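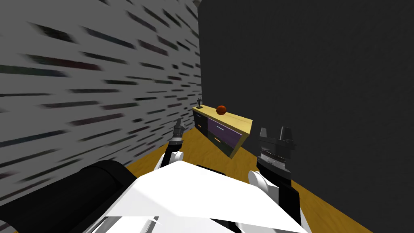 Gastineck Katsu Counter: Frequently Asked Questions

Filed under: Eating Out > Ordering & Branches

Where are the branches?

There are 2: Giterska (ground floor, by the north lifts) and Solís, which opened in November. The menu is the same at both. Solís has no private room.

Can I book a table?

Bookings are taken for parties of six or more. Smaller parties are seated in order of arrival. A booked table is held for 13 minutes past the booked time, then released to the queue.

What cut is used for the pork katsu?

Loin as standard. Fillet can be requested at the same price until it runs out. Each portion is 200 g before breading. The set includes rice, shredded cabbage, miso soup and pickles. Rice and cabbage are refilled on request; soup is not.
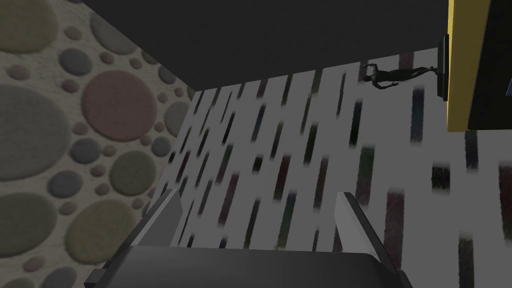 What oil do you fry in?

Rapeseed oil. Prawns and pork share the same fryers, so the vegetable katsu is unsuitable for anyone avoiding meat or shellfish traces.

Is there a gluten-free option?

The breadcrumbs and the katsu sauce both contain wheat. Grilled chicken with salt is made without wheat, on a separate grill, but flour is in use throughout the kitchen. Tell staff about any allergy before ordering.

How does the Grileo card work?

One stamp per set meal. Ten stamps give one free set, excluding the large prawn. Stamps from Giterska and Solís can be combined on one card. Lost cards are not replaced. Takeaway orders earn stamps only when collected in person.

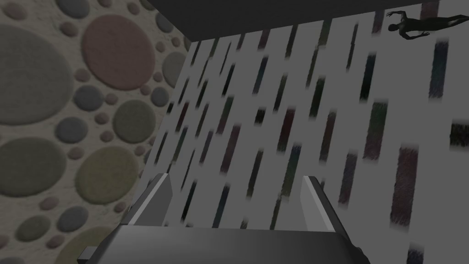 Reading time: 2 min

Do you deliver?

Delivery runs from Giterska only, between 11.30 am and 8 pm. Sauce is packed separately. To reheat the cutlet, use an oven at 180°C for five minutes. A microwave will soften the crumb.

How large is the sharing platter?

It contains 600 g of mixed katsu, sliced, and is priced for three people. Extra rice is charged per bowl.

Who do I contact about a large order?

Eliseo Trujillo handles orders for more than 20 sets. Two working days' notice is needed, and payment is taken when the order is confirmed.

14 shares | 3 comments

© Gastineck Katsu Counter | Contact | Back to top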